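Larnstead Study Rooms: Walk-Through Checklist
September 30, 2019
Room 221, both sides

Door and floor
Door opens all the way: OK
Walkway clear of bags and cords: OK. Big improvement on January, when we were stepping over everything!
Exit sign lit: OK

Desks
Tops wiped, no sticky spots: OK. Lovely job on these.
Legs steady: 2 need tightening (window side, both wobble when you lean)
Power strips off the floor: OK

Wastebaskets
Liner in and folded over the rim: OK
Mesh free of bent or poking wire: OK, ran a hand along it
No food left overnight: OK
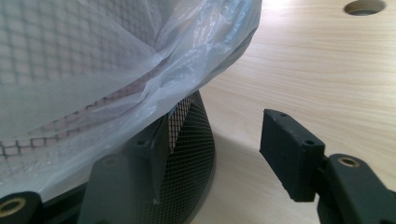

Fold the liner well down the outside when you change it, so it can't slide in once somebody drops a heavy cup. The Birby rooms started doing this over the summer and I love how much less scrubbing it means. Spare liners are in the Calton closet, nearly 500 left, so please don't stretch one for a whole week.

Air and light
Vent cover dusted: NO, still furry. Bring the step stool.
All lights working: OK
Window latch: stiff but it closes

To do before next check
Tighten desk legs
Dust vent
Oil latch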